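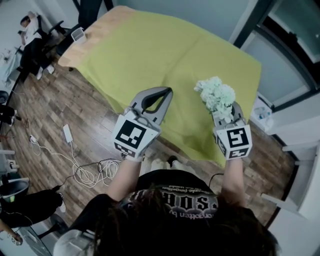 ## How does a house move?

When a family moves, their things go into boxes. A mover like Zeyu Deng at Furnitz might load 49 boxes in one morning. Heavy ones go in the truck first — books, pots, tools. Light ones go on top.

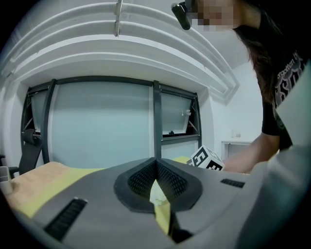
*A gray gripper with a dark, V-shaped mount.*

## What if the new home isn't ready?

Then the boxes wait in a storage unit. It is a locked room in a big building. The one in Bandham has 427 units. Each family rents one and keeps its own key. Some stay for about 30 days.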